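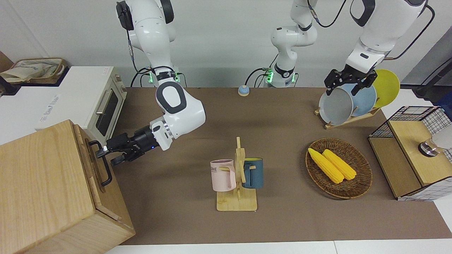
Both arms over the bench, one gripper at the cabinet handle and the other above the plate rack.

Two-arm cell: status, August 2023

The second arm is now bolted down and running from the same controller as the first. Both hang over the papered bench and share the middle of it, and most of the work since the last issue has gone into keeping them out of each other's way.

Mounting. The two bases were first fixed to a single plate. When one arm stopped hard, the other picked up enough shake at the fingertips to miss a plate rim. The bases now have separate plates, each with four bolts into the frame. Shake at the far gripper is down to 2 mm after a fast stop and dies out quickly. Fotini Kyriakidis cut the plates on the Brollier mill and has kept the drawing, with the bolt pattern corrected. The earlier drawing in the shared folder has one hole on the wrong side. Do not use it.

Power. Each arm has its own supply and its own fuse. The emergency stop cuts both. It used to cut only the right arm, a leftover from when there was only a right arm, and this was found during a test with nothing in the grippers. Anyone adding hardware to the cell should press the stop and check that every moving part loses drive before going further.

Cabling. Runs go along the wall and down behind the table. The remaining problem is the loop near the right arm's base, which tightens when the shoulder turns past its normal working range. A software limit covers this for now. Longer leads are on order from Mastier.

Cabinet task. The handle on the light wood cabinet is an upright U-shaped bar, and the approach is from the side with the gripper held level. Closing the fingers is simple. Pulling is harder, as the door swings on an arc and a straight pull twists the bar in the grip. Antigoni Chatzigeorgiou replaced the straight pull with a short list of points along the arc, measured by hand with the motors released. The arm follows them at low speed. The hinge position is typed in as a constant, so if the cabinet is moved, the points have to be measured again. Pencil marks on the paper would help and have not been made.

Plate task. The left arm works the wooden rack, with three plates standing in it. The gripper comes down over the rim and closes on the two faces. The plates lean a little, and a gripper that comes down dead vertical touches one face early and pushes the plate over in its slot. Tilting the wrist to match the lean fixed most of this. The yellow plate at the back is still the worst of the three – the approach passes close to the pale blue one, and there is little room for error.

Shared space. The mug tree stands in the middle of the table, where both arms can reach it. The controller treats that area as a single zone with a lock: one arm enters, the other waits. It is slow and it has been reliable. A finer scheme based on the distance between links was tried in February and dropped when it let the elbows touch.

Logging. Joint positions are saved to the Brallora box under the bench. A run is capped at 4000 samples, and 2000 was too few for the cabinet. Logs older than 20 days are deleted without warning, so copy out anything you want to keep.

Still open: the replacement leads, a guard for the stop button, and new finger pads. The Chrysikopoulos pads grip well on wood but slide on glazed plates. Spare silicone sheet, 2 mm or thinner, can be left on the shelf by the mill.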